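The Shirt Problem

Dzifa Kyei owns 26 T-shirts. She knows the number because she laid every one of them on her bed last November, along with the sweatpants, the dish towels that had migrated upstairs and a tablecloth she had been missing since spring. She had decided that before she bought another dresser she would find out whether she needed one.

She didn't. The shirts went back into two drawers with room left over. What had been eating the space was the way she folded them, or the way she didn't.

Kyei runs laundry evenings at Hunditz, a repair and mending shop with a large back table and good lights. People bring a basket from home and fold it there in company. The fee is small and the coffee is bad. She started the evenings expecting to teach mending, but the first group kept asking about shirts, and so shirts became the first hour.

"People will tell you they hate laundry," she says. "They don't mind the washing. The machine does the washing. They hate the part where it's all on the couch and it's nine at night."

Her method is slow to explain and quick to do. The shirt goes face down with the hem toward you. You flatten it with the sides of your hands, starting at the middle and pushing out, and you go back for the sleeves last. One side comes in to the center of the collar, and the sleeve folds back on itself so it doesn't stick out past the edge. Then the other side. Then the hem comes up short of the collar, and the whole thing folds in half or in thirds, depending on the drawer.

Most of the trouble comes at the flattening. A T-shirt knit stretches in one direction more than the other, and a shirt that has been sitting in a heap holds its creases. If you fold over a crease, it goes into the drawer with the shirt and comes out with it a week later. Kyei gives the flattening more time than all the folds put together.

She also wants a table. Beds are too soft, she says, and your hands sink in and drag the fabric with them. A couch arm is worse. A kitchen table works if it's clear and you've wiped off the crumbs. It should be big enough to hold the shirt with its sleeves out, and there should be space left for whatever you have finished and whatever you haven't started.
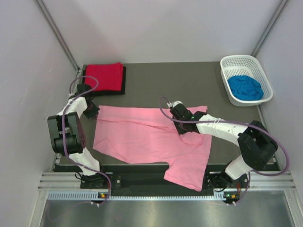
A pink T-shirt spread out for folding, with finished pieces at the back left and a blue cloth waiting in the basket.

Where those two piles go is a matter of some disagreement. Kyei is right-handed and keeps her basket on the right, finished stack on the left, and works across. Telmo Manzano, who pressed shirts for a hotel laundry for years and now sells used linens from a storefront on Skollelport, does it the other way around. He says the stack should be on the side of your better hand, because setting down a folded piece takes more care than picking up a wrinkled one.

They have argued about this more than once and neither has moved. They do agree that the basket should be on the table. Bending to the floor for each piece is what makes people quit halfway.

Manzano prefers a basket with holes in the sides. Clothes that come out of the dryer warm and slightly damp will go sour in a solid tub, he says, and he has bought estate lots where you could tell from the smell which tub the towels had been left in. He likes a rectangular one because it sits against a wall without rolling. The one he uses is a Joneo that cost him 60 cents at a yard sale, with a cracked handle he has wrapped in tape.

He is particular about stacks, too. The largest piece goes on the bottom, and each one above should be the same size or smaller. A stack built the other way leans and then slides, usually when you are carrying it up the stairs. He sorts by size first and doesn't care about color at all. Kyei sorts by person, then by drawer, and says a household of five would never get its clothes back under Manzano's system.

At the hotel, Manzano once kept a tally for a full week during a convention: 827 pillowcases, 926 hand towels and no T-shirts. He had to learn T-shirts at home, from his wife, who had worked in a clothing store and folded them over a board. He still has the board. It's a piece of stiff card the size of a magazine, and it goes on the back of the shirt just under the collar. You fold the sides in around it, bring the hem up and slide the card out. Every shirt comes out the same width, even if the person folding is in a hurry.

Kyei was against the board for a long time. She thought people would come to depend on it and then lose it. She changed her mind after watching a father and his two kids get through a full basket with one cut from a cereal box – the younger kid handled the card and would not let anyone else touch it. There is now a pile of them by the door at Hunditz, free to take.

What she won't bend on is the one-at-a-time rule. Shirts don't get laid out in layers, and you don't pull the next one from the basket until the last is on the stack. People who try to get ahead by spreading three shirts at once end up with hems trapped under sleeves and nowhere to put their hands.

Some things she doesn't fold at all. Fitted sheets get rolled. Socks are paired and dropped in a bin. Rags go in a Kubíček tin under the sink, stuffed in any which way, and she has no interest in hearing about a better system for rags.

The tablecloth from the bed turned out to have a burn hole near one corner. She has cut it into napkins, and the last two still need hemming.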